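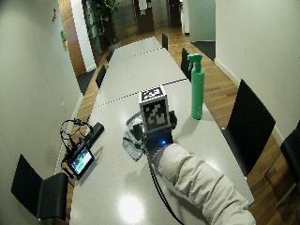 Cubo blanco con marcadores y guante negro, sobre la mesa larga.

Soporte de Dreltby / Incidencias abiertas por jugadores
Juego: Medeiros
Asunto: El doble salto deja de existir en el capítulo 7
Plataforma: PC, lanzador Filbridge
Mando: Meton, por cable y también sin él
Prioridad: baja (la puse en «crítica» y alguien la bajó, lo entiendo)
Estado: cerrada con solución alternativa

Mensaje inicial

Buenas. Llevo desde septiembre con Medeiros y hasta ahora mis muertes eran culpa mía. En el capítulo 7, pasada la sala de los molinos, el doble salto deja de responder. El primero sale bien. El segundo no sale, y el zorro cae al foso con una dignidad que ya quisiera yo.

Antes de que me lo preguntéis: sí, he reiniciado. Sí, he comprobado los archivos desde Filbridge, que me felicitó por lo íntegros que están. Con el teclado el doble salto funciona, pero juego con el teclado como quien toca el piano con los codos.

Pasos para reproducirlo:
Cargar la partida en la hoguera anterior a los molinos.
Cruzar la sala sin soltar el gatillo de agarre.
Saltar dos veces al salir.
Ver cómo se salta una sola.

Respuesta de soporte, 10:16

Hola, gracias por escribir y por los pasos, que vienen más ordenados de lo habitual. ¿Puedes decirnos si tienes activada la opción «Salto asistido» en Accesibilidad? También nos vendría bien el registro de entrada. Se guarda en la carpeta de la partida, con el nombre input_log.

Respuesta del usuario

Salto asistido, desactivado. Lo activé para probar y el zorro cayó igual, pero con un sonidito de ánimo. Adjunto el registro. He echado un vistazo y no entiendo nada, aunque hay una línea que se repite mucho: «jump_b ignored (hold)». Me ha parecido sospechosa por puro instinto literario.

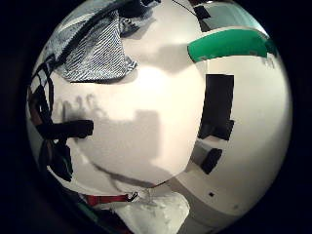

Punto acanalado gris y blanco junto a una tela azul marino.

Respuesta de soporte, 12:05

El instinto literario va bien encaminado. Esa línea aparece cuando el juego cree que el botón de salto sigue pulsado y descarta la segunda pulsación. Prueba esto, por favor, y dinos en qué punto cambia algo:

1. Cierra Filbridge del todo, incluido el icono de la bandeja del sistema.
2. Abre Medeiros desde su ejecutable.
3. En Opciones, Mando, restablece la zona muerta de los gatillos.
4. Si sigue igual, cambia el agarre de «mantener» a «alternar».

Respuesta del usuario

Resultados, en el orden en que perdí la tarde:

Paso 1: Filbridge se resiste a cerrarse. Ganó dos veces. A la tercera lo cerré desde el administrador de tareas.
Paso 2: sin cambios. Foso.
Paso 3: la zona muerta estaba en 5. La subí a 21 y el segundo salto salió cuatro veces seguidas. A la quinta, foso. Es una mejora, supongo, aunque el foso me iba a ver de todos modos.
Paso 4: con el agarre en «alternar» funciona siempre. El precio es que ahora el zorro se queda colgado de cualquier repisa hasta que me acuerdo de decirle que baje, como un gato en una cortina.

Por si sirve: en los capítulos anteriores, con la zona muerta en 5 y el agarre en «mantener», nunca me falló.

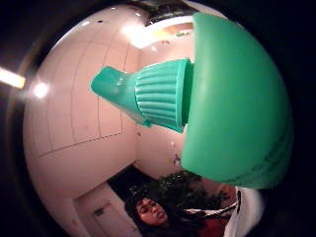
Botella verde con boquilla, de cerca.

Respuesta de soporte, 16:21

Sirve, y bastante. Hemos podido reproducirlo. En la sala de los molinos el viento modifica la lectura del gatillo (es deliberado, para que el agarre «pese» más) y al salir ese ajuste no se restablece. Con el Meton, cuyo gatillo nunca vuelve del todo a cero, el juego interpreta un agarre permanente y bloquea el segundo salto. El teclado no pasa por ahí.

La corrección entra en el próximo parche. De momento, deja el agarre en «alternar» solo al salir de los molinos y vuelve a «mantener» en la siguiente hoguera, donde el valor se reinicia.

Respuesta del usuario

Confirmado: en la hoguera se arregla. Llegar a la hoguera es otra incidencia, pero esa es mía.

Una petición menor. El contador de muertes del menú incluye las del foso de estos días. ¿Hay forma de descontarlas?

Respuesta de soporte

No la hay. Las muertes se guardan junto a los logros y no podemos tocarlas por separado. Hemos trasladado la sugerencia al equipo de diseño, que se ha reído.

Nota interna: vincular con la incidencia del gatillo en la sala de la presa. Mismo síntoma, falta probar con otros mandos.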